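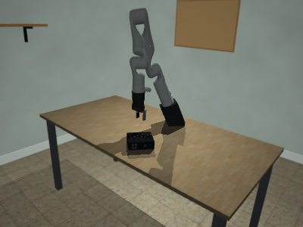
Equipment > Training > Rebound Boards > Tarnel Folding Rebound Board

Tarnel Folding Rebound Board

Posted 20th December by the Tondbridge product desk

The Tarnel is a freestanding rebound board for soccer passing and first-touch work. It is supplied by Tondbridge to clubs, schools and indoor centers, and can be used on grass, artificial turf and sports hall floors. It replaces the Karakaya board, which is no longer made. Spare feet and hinge pins for the Karakaya are still in stock.

Construction

The face is a single molded polyethylene panel on a welded steel frame. The frame is powder coated in dark green. Two rear legs fold out and lock with a spring pin on each side. The panel is fixed to the frame from behind, so there are no bolt heads on the playing side. The top and side edges carry a closed-cell foam strip, which can be replaced without removing the panel.

Face angle is set at the rear legs. The upright position returns a firm ground pass along the floor. The tilted position lifts the ball for volley and chest control practice. Change the angle only with the board unloaded and both pins out.

Specifications

Panel width: 100 cm
Panel height: 86 cm
Weight without ballast: 21 kg
Face positions: upright and tilted
Ball sizes: 3, 4 and 5
Feet: rubber (indoor) or steel spike (grass), both included
Linking: side clips, sold separately

Ballast

The lower frame tube accepts water or dry sand through a threaded cap. Fill before play on any hard floor. On grass, the spike feet are enough for junior use, but ballast is advised for adult squads. Drain the tube before freezing weather. Damage from frozen water is not covered by the guarantee.

Linking boards

Boards can be joined in a straight line or at a corner using Hondico side clips. The clips fit both sides and need no tools. Boards bought before the clip slots were added in March can be drilled to accept them, and a paper template is available on request. Do not link a tilted board to an upright one.

Care and storage

Wash the panel with water and mild soap. Solvent cleaners dull the surface and will affect the return. Check the spring pins and foot screws at the start of each season and after transport. The board folds flat and can be stored on edge or hung on wall brackets. Do not stack anything on the panel face.

The Tarnel is not a goal and should not be used as one. It must not be climbed on, and small children should be supervised while boards are being moved.

Ordering

Boards are sold singly and ship fully assembled apart from the feet. Club orders of up to 400 clips can be sent from stock. Larger quantities are made to order. Panels can be printed with a club crest before dispatch; send artwork as a vector file with the order. Printed panels cannot be returned unless faulty.

Contact Tondbridge | Delivery and returns | © Tondbridge | Back to top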